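3. Work Surface and Test Object

The table for the Lalis project was put together in May from two pale boards laid one behind the other. The front board sits slightly lower than the rear one, so there is a small step at the seam. We wanted to know if this step would be a problem for small items placed near the middle of the table.

The budget for the surface was 95 dollars. A matte finish was chosen over a glossy one to cut down on glare from the ceiling lights.

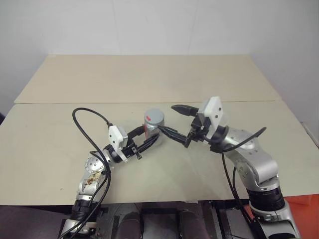
Figure 4. Small silver can near the middle of the two-board tabletop.

The can was the smallest item in our set. Larger items were kept on the rear board, which is wide and flat. Faint smudges on both boards were left alone, as cleaning was planned for Thursday with the rest of the room.

3.1 Seam check

The seam was measured at 47 points with a feeler gauge borrowed from the Hadgu workshop. Readings were entered in the table in Appendix B. The next version should use a single board if one can be found in the right size.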